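Section 5 — Carpeted floors: routine care and spot treatment

This section applies to all carpeted rooms at Flokthorpe. Hard floors are covered in the Trusar guide and must not be treated with the products listed here. Revised 6th April by Aliki Kontogiannis.

### 5.1 Before you start

You will need:

- a vacuum cleaner with an adjustable floor head
- two clean white cloths
- a soft brush
- Gkikas spot cleaner, diluted to the strength on the label
- a bucket of plain cold water

> **Caution:** Switch off and unplug any floor-level power board within arm's reach of the area to be treated.

### 5.2 Inspecting the pile

1. Turn on the ceiling lights and open the blinds.
2. Look straight down at the pile first, then from a low angle in the direction of the window. Flattened areas show up best from the low angle.
3. Record marks, pulled loops and lifted edges on the floor sheet (form 248).
4. Do not cut a pulled loop until it has been recorded.
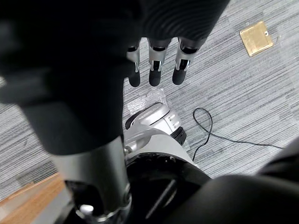
*Figure 5.1 — Carpet viewed from above*

### 5.3 Vacuuming

1. Set the floor head to the highest position that still gives light suction against the pile.
2. Work in straight, overlapping passes toward the door.
3. Make a second set of passes at right angles to the first.
4. Use the crevice tool along the skirting.
5. Empty the dust container at half full.

**Note:** If the head drags or pulls at the pile, raise it one setting. Clevis floor heads click at each position. Other makes may not.

### 5.4 Treating a spot

1. Lift off any solid matter with the edge of a spoon.
2. Test the diluted cleaner on a hidden area and wait five minutes. Stop if colour comes off on the cloth.
3. Dampen a cloth with cleaner and blot from the outer edge of the mark to its centre. Do not rub.
4. Blot again with plain water.
5. Press with a dry cloth until no more moisture is picked up.
6. Once the area is fully dry, brush the pile upright.

> **Caution:** Never pour cleaner directly onto the carpet. Liquid that reaches the backing can loosen the adhesive — this is the usual cause of lifted edges.

### 5.5 Deep cleaning

Deep cleaning is carried out each November. Requests outside that period go to Makis Kyriakidis, with the floor sheet attached. Allow the carpet to dry overnight before putting furniture back, and place protective pads under metal feet.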